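Home Explore Notifications Messages Log in

Right, thread on moving off the Tandell browser without losing your saved logins. Did it last night, took ages, so you don't have to faff like I did. 1/

First thing - don't uninstall Tandell. I know you want to. Leave it where it is till the end

Reason I'm leaving: the February update. Every tab with a video in it goes grey after a minute. Sound carries on, picture gone. Restart, fine, then grey again. Had enough

I had 453 saved passwords in there. Half of them for shops I've used once. Have a clear out before you export, not after

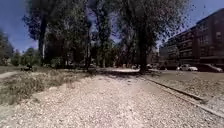
STEP 1 - EXPORT
Settings, then Privacy, then Saved logins, then the three dots. Not the three dots at the top of the window, the other ones, next to the search box. Took me far too long to find

It asks for your computer password, not your Tandell one. Typed the wrong one four times and got locked out for a bit. Fun

You get a plain file with everything in it, readable by anyone who opens it. Do NOT put it on your desktop and forget. Do NOT email it to yourself

14 replies 50 shares

Went with Nemell in the end. Tried Brotitz first, lovely looking thing, but it wouldn't take the file at all. Just said "import incomplete" with no clue why 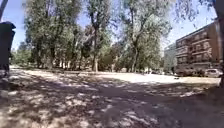
STEP 2 - IMPORT
Nemell: Menu, Bring things over, From a file. Pick the file. Wait. It looks frozen at the halfway mark, it isnt, go and make a tea

Mine stopped at 50 the first go. There was a comma in one of my notes and it choked on it. Took the comma out, ran it again, all in

Bookmarks are a seperate job btw. Same menu, one line down. Folders came across fine but in alphabetical order, so my nice arrangement is gone

Oh and extensions don't come with you. Make a list before you start. I use the Sandoval ad blocker and there's a Nemell version, but it's a fresh install and you have to add your allowed sites again by hand

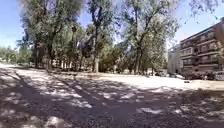 What happens to sites you were already logged into?
You'll be signed out of all of them in the new browser, so keep your phone handy for the codes.

STEP 3 - CHECK
Open five or six sites you really care about. Bank, email, the doctors. Log in properly on each one. If they work, delete the export file AND empty the bin

Then turn off sync in Tandell before you remove it. If you skip that it keeps a copy on their side - you want the "clear my stored data" button, same page, right at the bottom, tiny grey text

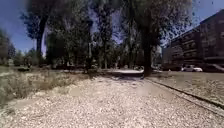 pixelmoth: mine says sync is already off but the clear button is greyed out, is that normal?

Turn sync on, wait for the tick, then clear, then off again. Daft but it worked on my laptop

Videos are fine in Nemell so far. Will add to this if anything goes grey

800 likes 50 replies

We use cookies to improve your experience. Accept all / Manage choices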